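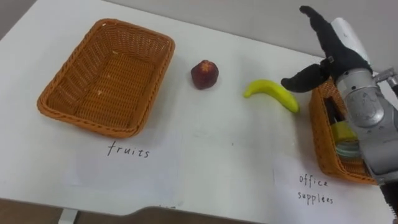

Four minutes past, and Nazmiye still hadn't found the keys. Not in the coat. Not in the other coat. She had to be at Rondadico before they locked the side door, and Maeve Conneely was on the phone saying the buyer wanted the flat cleared by tonight, all of it, right down to the fruit.

"The fruit isn't even real, Maeve."

"Then it won't go off. Sort it anyway."

So. Two baskets. Her mother's baskets, from the stall on Nazari Street, the orange ones that pinched your fingers when you carried them full. One for fruit. One for the desk stuff, tape and pens and whatever else was rolling around. Her mother had sorted everything she ever owned into those two baskets and called it housekeeping.

Nazmiye found a pen. Wrote fruits on a sheet of paper, small letters, bad handwriting, hers. Put it down. Looked at it. One word and she'd already run out of label.
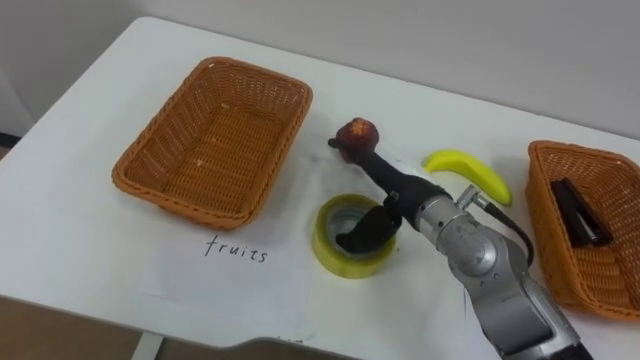 The phone again. "Are you doing it?"

"I'm doing it."

"You sound like you're standing there."

She was standing there. The apple used to live on the windowsill at the old place, next to the radio. When Nazmiye was six she bit it. Properly bit it, to win a bet with a cousin, and her mother laughed so hard she had to sit on the stairs. No bet money was ever paid. Three coins, still owed.

"Maeve, do you remember the stairs at Drellevska?"

"I remember the rent. 823 a month and no hot water. Have you got the keys?"

"No."

"Nazmiye."

"I know, I know."

Keys. She went through the kitchen drawer, then the bag by the door, then the bag inside that bag. Receipts. A Vedero card with 96 points on it, you needed 200 for the free kettle. Her mother had been saving for that kettle for years. Wouldn't just buy one – it was the principal of the thing.

She put the card in her own pocket. Office or fruit? Neither. Pocket.

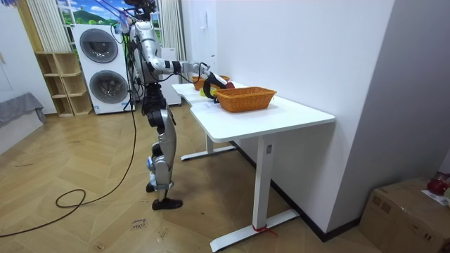

Half past. The banana next, she thought, then tape, then go. But she kept getting it wrong on purpose, a bit. If the banana went in with the pens, who would mind. Her mother would mind. Her mother would come in from the other room, drying her hands, and move it without a word and go back out again.

And then it would be where it belonged and you'd feel seven years old.

"I'm going to be late," she told Maeve.

"You are late. I rang them. They'll hold the door."

"You rang them?"

"An hour ago. I know you, don't I."

Nazmiye sat down on the floor. Just for a second. Good floor, cold through the jeans. September light coming in low and teh whole street loud outside, somebody shouting for a dog. 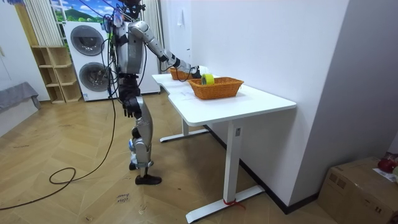 Her mother's rule about tape was that it never got put away flat. Flat, it picks up dust, then you've got hairs in every parcel till Christmas. Nazmiye had heard it so often she'd stopped hearing it. But there was the yellow roll, up on its edge in the basket, exactly how she would have wanted it, and Nazmiye looked at it for longer than she had time for. Then she got up.

Checked the washer. Of course. Hooked her finger round inside the rubber of the door and there they were, keys, one sock, a coin.

"Got them," she said.

"Where?"

"Washer."

"Your mother did that every week," said Maeve.

Coat on, wrong coat, fine. She left the coin on the table for her cousin. Two more to go.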